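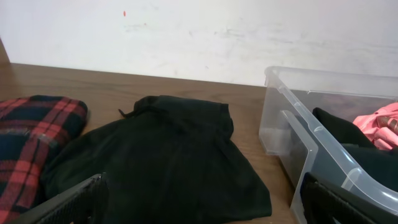

Pennington Laundry and Mending Club

Putting away winter clothes

Clear a table and fold the thick things first. Flannel goes at the bottom of the pile.

1. Tie loose straps in a bow before folding. A tight knot is a nuisance in October.

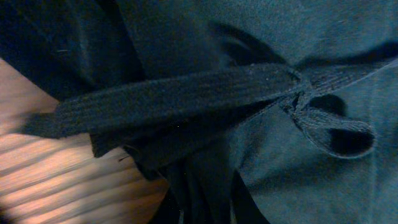
2. Empty the pockets and do up zips.

3. Fold bulky tops in three.
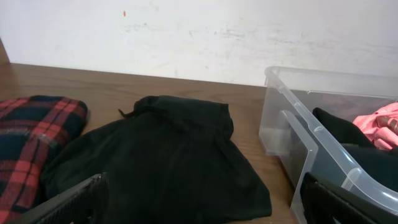 Bins need to be dry before you fill them. Wipe the corners too. With a clear one you can spot a pink top among the black without unpacking. Ours hold 40 litres.
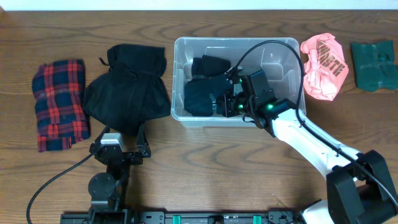 Rasine writes that she puts dark clothes in a bin of their own, and adds a cedar block.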